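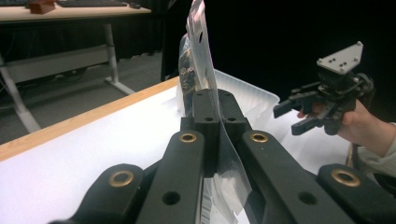

Header bag

A header bag is a flat, clear plastic bag with extra material at the top, meant to hang from a peg or hook while showing off whatever is inside. The extra material, called the header, may be a folded piece of card stapled over the opening or a plain strip of the same film. Either way it has a hole in it, and the hole is the whole point. Without it the article is an ordinary bag and has to lie down.

Construction

Most header bags are made from a tube of clear film, cut to length and sealed by heat along one or more sides. Polypropylene is the usual choice when the contents should look their best, being stiff, shiny and noisy. Polyethylene is softer and cloudier and is used for goods that have less to gain from being looked at.

The hang hole comes in two common shapes. The round hole is simple to punch and fits a single peg. The wider slot, often called a euro hole, fits both single and double pegs and keeps the bag from spinning to face the wall, a habit of round-holed bags that store clerks have come to accept. Bags that close with an adhesive strip can in theory be opened and shut many times. In practice the strip collects lint on its second outing and retires.

Small print along the bag may give a recycling mark, a warning about suffocation or the name of the supplier. It is seldom read before the bag is thrown out, and seldom available afterward.

Inserts

Many header bags hold a printed insert, a sheet of card or paper that stiffens the package and tells the buyer what is in it. For stickers, art prints, fabric pieces and greeting cards, the insert and the goods may be the same thing. Dark, busy patterns are popular with packers because they hide scuffs. They also hide the goods, if the goods are dark and busy too.

Sale and supply

Empty bags are sold flat in packs of 100, with larger users buying by the case. The supplier Hesberg lists 438 sizes, many of which differ by less than the width of a fingernail. Its rival Skendus offers four and describes this as a range. Both firms measure the usable space from the bottom seal to the base of the header, a detail that buyers tend to learn after their first order.

Handling and storage

Clear film builds up static and clings to itself, to sleeves and to the next bag in the stack. Packers usually keep filled bags upright in open plastic bins, sorted by size, with the headers at the top so that one can be pulled out without the rest coming along - a system that works well until the bin is half empty and everything slides down into a heap.

Reuse

Households keep header bags for buttons, spare screws and seeds. The hang hole is rarely used again at this stage, as few homes have pegs.

See also: Blister pack; Euro hole; Peg hook; Zipper storage bag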